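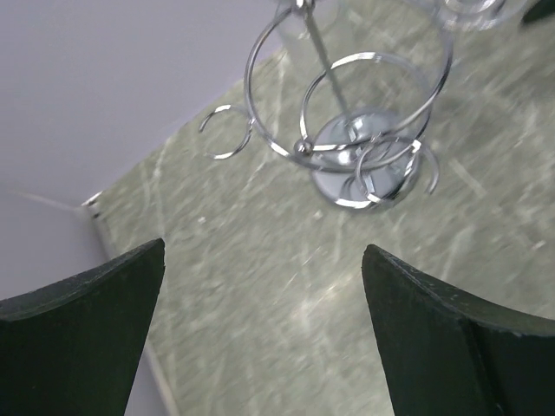
Scratch-proof phones are still a sales pitch

Makitz wants $1,109 for its new phone, and most of the launch went to the glass. It's called Trillari, it supposedly shrugs off keys and coins, and we were shown a clip of somebody dragging a key over it. I have seen that clip, more or less, every fall for years.

Keys are an easy opponent. Ordinary phone glass handles most of them fine. Grit is what ruins screens, and grit didn't come up on stage. When I asked about sand, I was sent a sheet saying Trillari had passed 665 test cycles. Cycles of what, it didn't say.
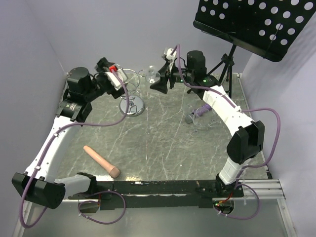
I'd also like to know what the glass looks like after a year of being set down and picked up. Makitz tests on fresh samples and wipes them between rounds, going by the same sheet. Real surfaces don't get that treatment. Look at the dark tabletop between the two robot arms, with scratches running every which way among the thin white veins. Patterned stone looks hide that kind of wear pretty well – a black sheet of glass under a kitchen light won't.

Aatos Lindqvist, who replaces screens for a living, told me he'd still put a $10 film on it. So would I. Makitz sells one too, in the same store, on the shelf next to the phone.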